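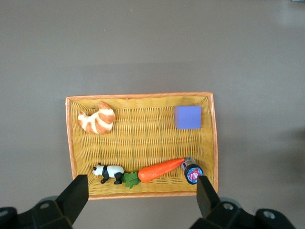 Mafalda Veloso
Skip the 14 day session if it's her first year. My son went straight into the long one at Stestport and he was wiped out by day nine. The short one covers drill, knots and the small boat basics, and they can sign up for the long one next June anyway.

bikeddale_mom
Ok but the short one is full!! I called the unit and they said there's a waitlist. So it's the long one or nothing, and she's already got her boots half broken in and is marching up and down my hallway. Total is 500 with the bus, which, ouch. Did anybody get help with that?

Belmiro Peixoto
I'm going to disagree with Mafalda. Both of mine did the long one first and came home fine (loud, sunburned, starving). The first three days are rough whichever one you pick. With the short one they go home right when it starts getting fun, and they never get the overnight on the water.
On money, ask your unit before you pay anything. Ours knocked it down to 300 for my youngest. You have to fill out the form early though.

Mafalda Veloso
Belmiro, yours were 15 and 16! Hers is 12, I think she said in the other thread. Big difference in how they handle the 5 am wakeups.

bikeddale_mom
She's 13 in June, so right in between, lol.

weson_deckhand
Former cadet, did Stestport twice. Wakeup was 5:30 when I went and you get used to it. What I'd worry about is the swim test. If you don't pass it on day one you're on shore while everybody else is out in the boats, and you sit there folding flags. Get her in a pool now, in long pants if they'll let you.
Also write her name in EVERYTHING. Socks too.

bikeddale_mom
Long pants, wow, ok, I didn't know that part. Is it timed?

weson_deckhand
Not when I did it. You swim the length, then float for a while.

Bùi
They changed the packing list, check the new one dated 08/04/2019. The old one still has two white covers on it and now it's one. I bought the extra and can't return it, so if anyone wants a small, message me.

Mafalda Veloso
I still say wait a year. But if she goes, send stamps, they take the phones.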